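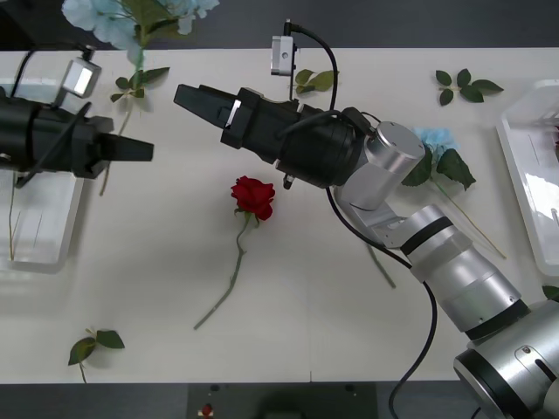
Last updated: March

# Walside cut-flower cell: equipment plan and data card

Filed under: Planning & Budget | Lab Equipment

This repo holds the parts list, budget sheet and a small set of recordings for the two-arm flower cell at Walside. It is meant for people pricing a similar setup. The control code is kept elsewhere.

## What the cell needs

- Two robot arms, each with a parallel gripper and its own wrist camera
- One white tabletop, matte if you can get it
- Clear plastic trays at the table edge
- Cut stems – roses, blue hydrangea and loose greens

## Budget notes

Arms and grippers are quoted together by Cadel. Cameras, brackets and cables come from Montes on a separate order, with a lead time of 84 days. We left that too late the first time.

The line for mounts, cables and trays is 2505 dollars. Order longer camera cables than the drawing calls for. A cable has to follow the wrist through its full turn, and slack that hangs over the table gets in the way of the stems.

Keep 3 spare sets of gripper fingers. Thorns mark them, and Koltau will not sell single fingers.

Flowers are a running cost and sit under consumables. Petals bruise after repeated grasps, so plan on fresh stems for each session.

## Recordings

The set has 90 episodes from the fixed camera and both wrist cameras. File names follow `session_episode_view`. Failed grasps are kept and flagged in `index.csv`.

## Not yet priced

- Replacement tabletop
- Floor stand for the fixed camera
- Service contract after the first year – Cadel has yet to quote

We use cookies to remember your settings and count visits. Accept all | Manage preferences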